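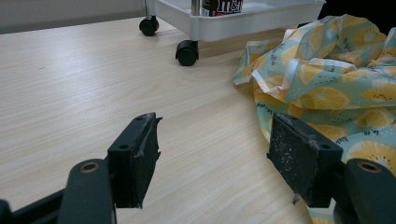
3 min read

October 28, 2021

Pryor Students Build Handling Library for Household Objects

Students in the robotics course at Pryor Technical College have recorded 926 demonstrations of everyday handling tasks with a hand-held gripper, the college's Department of Engineering Technology announced. The recordings will be used in the second half of the course, when the class trains a tabletop robot arm to carry out the same tasks without a person guiding it.

The project is open to second-year students and counts toward the automation certificate. It is supported by Davent, a regional maker of packaging equipment, which provided a grant of $500 for replacement parts and table materials. Enrollment this term stands at 30.

Students work in pairs at a wood-grain table. One operates the gripper by hand while the other keeps the written log, noting the task, the objects on the table and any attempt that had to be stopped. The objects are ordinary ones. A bunched-up cloth printed with yellow citrus slices shares the table with a small white cart on black caster wheels, and each asks something different of the two fingers. The cart keeps its shape and can roll. The cloth folds differently every time it is put down, and students must decide where to close the fingers before they begin.

According to the department, fabric tasks have taken up more class time than any other part of the project. Of the demonstrations recorded so far, 790 have passed review and been added to the course library. The remainder were set aside, most often for incomplete log entries or for a start position that did not match the task sheet. Students whose recordings are set aside may repeat them during open lab hours.

The course also covers care of the equipment. The soft black pads on the inner faces of the gripper fingers fray and curl at the edges with use, and they pick up dust and crumbs from the work surface. Each pair is graded on a maintenance record that includes the condition of the pads, the fit of the bushings in the finger arms and the tightness of the screws. Replacing a pad is taught as a separate bench exercise and must be signed off by the instructor.

"Students arrive expecting to spend the term programming," the department said in a statement. "A good deal of their time goes to preparing a table, picking up a piece of cloth and writing down what happened. Employers have told us that they value graduates who have done that work with care."

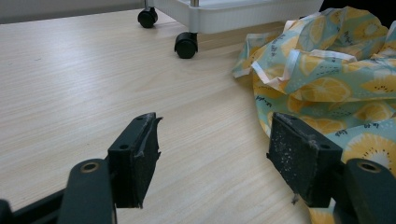 Zoltis Challenge Planned for January

Eight students from the course will represent the college at the Zoltis Student Handling Challenge, to be held in January at the Cloltthorpe Civic Center. Teams will receive an unfamiliar set of household objects on arrival and will have one morning to record demonstrations and prepare an arm for the judged rounds. Team selection will be based on log quality and attendance as well as on lab performance.

Applications for the spring section of the course are available at the Engineering Technology office. Applicants must have completed Introduction to Machine Systems or have written permission from the department. No previous programming experience is required.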